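About Us

The Denby School of Baking started with one oven, a borrowed mixer and a Danish woman who missed good rye bread. Lærke Brøndum moved to Valier for a job that had nothing to do with food, couldn't find the dense, sour loaves she grew up on, and began making them at home on weekends. Neighbors asked for some. Then they asked how she did it, and by April of that first year she was teaching in her kitchen with people standing in the hallway because there was no room left at the counter.

We still teach that rye bread! It takes three days from start to finish and it is the first loaf every new student makes. People are sometimes surprised that we begin with something so slow, but rye is forgiving in the ways that matter to a beginner. You don't have to knead it. You don't have to shape it. You stir, you wait, you bake it in a tin, and then (this is the hard part) you leave it alone until the next day before you cut it.

The school moved to Bech Street when the old print shop came up for rent. We have two teaching rooms, a deck oven, a small library of baking books you are welcome to borrow, and a long bench by the front window where people end up talking well after class is over. The floor still has ink stains from the printers and we like them too much to sand them out.

What we teach

Our main course is Bread from Scratch, which runs for 10 weeks, one evening a week. Classes are kept to eight students. You will learn sourdough and how to keep a starter alive, rye, soft sandwich loaves, flatbreads, and enough about flour to read the back of a bag and know what you're getting. We also run single Saturday classes on pastry, cardamom buns, crackers and holiday baking. The cardamom bun class fills up fast, so please write early if you want a spot.

You don't need any experience. We have taught people who had never turned on their own oven and people who had worked in restaurants for years, often in the same class, and it works well because bread does something odd to everybody sooner or later. Bring an apron and a container for leftovers. We have the rest.

Who we are

Lærke still teaches the rye classes and answers most of the email. Vilhjálmur Ingvarsson joined her when the school moved and teaches sourdough and flatbreads. He grew up in Iceland, and his pot-baked rye is on the schedule every winter. Esben Østergaard runs the pastry classes and has very firm opinions on butter. Hafþór Hauksdóttir takes care of the front desk, the flour orders and the starter, which is named Jerkby and is older than the school.

Between the four of us we've baked in home kitchens, hotel basements and one lighthouse.

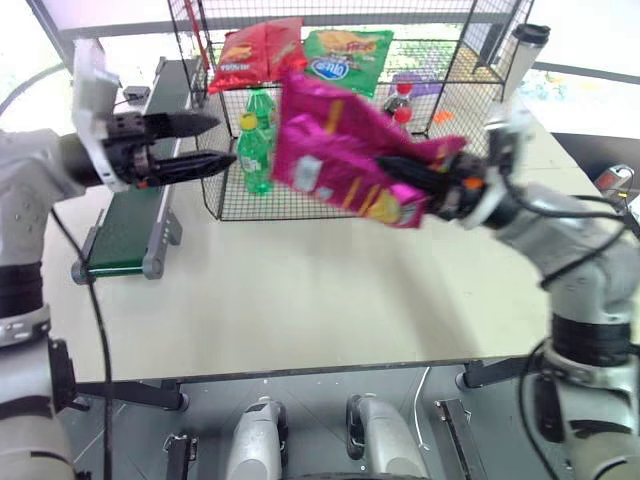 Thursday evenings are open bake. Former students can come in, use the ovens and work on whatever they want, and it costs only the price of the flour. Some bring a recipe from a grandparent that never came out right and we all have a go at it together. We have seen some wonderful things come out of those evenings, including a caraway loaf that is now part of the main course.

We also bake for the food pantry on Denby Road, 51 loaves every other week, and students are always welcome to help. It's the best practice in shaping you can get, and it's a very cheerful morning.

Come and see us

Stop by any weekday afternoon. There is usually something cooling on the rack and we're happy to show you the rooms before you sign up. We are at 114 Bech Street in Valier, with parking behind the building. The next Bread from Scratch course starts Jan 11, 2011, and there are still places open. If evenings don't suit you, tell us, because we're planning a morning course and would love to know which days work.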